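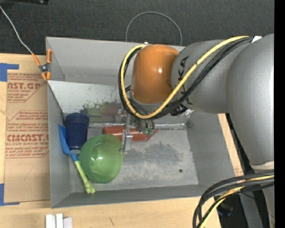
How long should you wait before re-oiling a hardwood benchtop?
Twelve months for a bench in daily use, and sooner if a few drops of water left on the surface for ten minutes leave a dark mark.

Workshop notes: oiling and re-oiling timber tops
By Elsa Kiiskinen

The question comes up each year when members start getting the shed in order. The interval depends on the oil, the timber and how often the surface is wiped down. A bench wiped daily with detergent loses its finish much faster than one that only gets a dry brush.

Surface preparation
Clean the top with warm water and a small amount of dishwashing liquid, then leave it overnight. Sand with the grain at 120 grit, then 180, then 240. Finer than 240 is not recommended for penetrating oils on dense species such as spotted gum or jarrah, as the surface closes up and takes less oil. Vacuum the dust off and follow with a cloth dampened with mineral turps. Tack cloths can leave a wax residue and are best kept for varnish work.

If there are grey patches around old bolt holes, treat them with oxalic acid before the final sanding. Gloves and eye protection are required. Rinse twice and allow two full days of drying.

Application
Apply the first coat with a lint-free rag or a foam pad. Wait fifteen minutes, then wipe off everything that has not soaked in. Excess oil left on the surface goes tacky and has to be scraped back. The second coat goes on after 24 hours at 20 degrees, or after 48 hours in colder weather. A third coat is only worth the trouble on end grain.

The bench at the Fomell Road shed measures 600 mm by 2400 mm and took 243 mL of tung oil over two coats. Wanpen Yensuk recorded the quantities and has left the sheet in the finishing cupboard. Her figure for the matching bench at Brevby was 297 mL – the timber there is more open in the grain and had been stripped back to bare wood.

Curing
Light use is fine after three days. Full cure for pure tung oil is 21 days in a ventilated space. Keep wet glasses, paint tins and steel tools off the surface during that time. Steel reacts with the tannins in many eucalypts and leaves blue-black stains if there is any moisture present.

Rag disposal
Rags soaked in drying oils can self-heat and catch fire. Lay them flat outdoors on concrete, in a single layer, until stiff, or submerge them in water in a lidded metal tin. Do not scrunch them up and do not put them in the shed rubbish. The tin is on the lower shelf by the back door – please top up the water if it is low.

Next oiling session
The Simusmont Street tables are to be done in November. Bring a respirator if you plan to sand. Names on the sheet by the kettle.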